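Sleep and Screen Light in Shared Student Housing
Final project report, Intro to Research Methods
Orkgate House group, submitted by team Covska

1. What we wanted to know

Does dimming your phone before bed do anything if your roommate still has the big light on. That was the whole question at the start. It got bigger, then we cut it back down after the proposal feedback (thanks, it was way too big).

Background reading was mostly about blue light and melatonin. Lots of lab studies, people alone in a dark room with a tablet. Almost nothing on shared rooms. In Orkgate nearly every room is a double so the lab setup didn't match how anyone we know sleeps.

2. Method

Two floors. Both floors kept a sleep diary for 27 nights in October and November. Upper floor got asked to switch phones to night mode and turn the ceiling light off an hour before bed. Lower floor did whatever they normally do.

Diary was a paper sheet by the bed. Bedtime, guess at when you fell asleep, wake time, how rested on a scale from 1 to 5, was the ceiling light on. We also asked about coffee after dinner becuase it came up in the pilot and we would of felt dumb leaving it out.

Screen time came from the phones' own weekly summary. Copied by hand onto the back of the sheet. Light level was read off the Nernow meter we borrowed from the physics stockroom, held at pillow height, once in the evening.

Everything typed into one spreadsheet. 2,306 filled cells after cleaning. Cleaning meant: throw out nights away from the dorm, throw out any row with a wake time before the bedtime that we couldn't figure out, and merge the two ways people wrote midnight (12:00 and 0:00, this took an entire evening).

3. Results

Short version, the ceiling light mattered more than the phone.

On nights with the ceiling light off early, people on both floors wrote down an earlier sleep time and a higher rested score. Night mode by itself, with the ceiling light still on, looked the same as no night mode. Coffee had an effect but the numbers were small and most of the coffee rows came from the same few rooms, so we don't want to lean on that.

Rested scores went down in the last week for everybody. Midterms. We left those nights in and marked them in the chart.

One thing we didn't expect: roommates' sleep times tracked each other pretty closely, even in rooms where they said they had totally different schedules. If one person went late the other one usually did too. Could be light, could be noise, could be talking. Diary didn't ask about noise. It should have.

4. Problems

Self reported sleep is a guess. You don't know when you fell asleep, you write something down in the morning and hope.

The floors weren't assigned at random. Upper floor has quieter hours already and the windows face the parking lot, lower floor faces the courtyard lamps. We only took evening readings with the meter so we can't say how much outside light was getting in at 2 a.m.

Also people got bored. Sheets from the second half are messier and a few have the same bedtime all the way down the page, which, sure. We kept those but ran the averages with and without them. Didn't change the direction.

The statistics are simple. Averages, a t-test per question, one scatter plot. We followed the steps in the Ozoliņš handout for paired rooms but probably didn't need to. 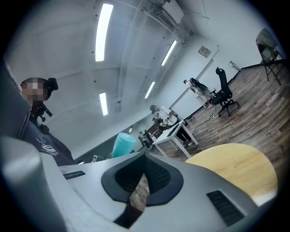 5. What we would do next

Add a noise question. Take a light reading in the morning too. Shorter diary, one line a night, maybe a text reminder at 9 p.m. so the sheets don't get filled out in a batch.

Swap the floors halfway through, so each one does both conditions. This is the big fix and would take care of most of the window problem.

Ask the roommates seperately when they turned in.

6. Files turned in with this report

Blank diary sheet
Cleaned spreadsheet, names removed
Chart of rested scores by night
Meter readings, scanned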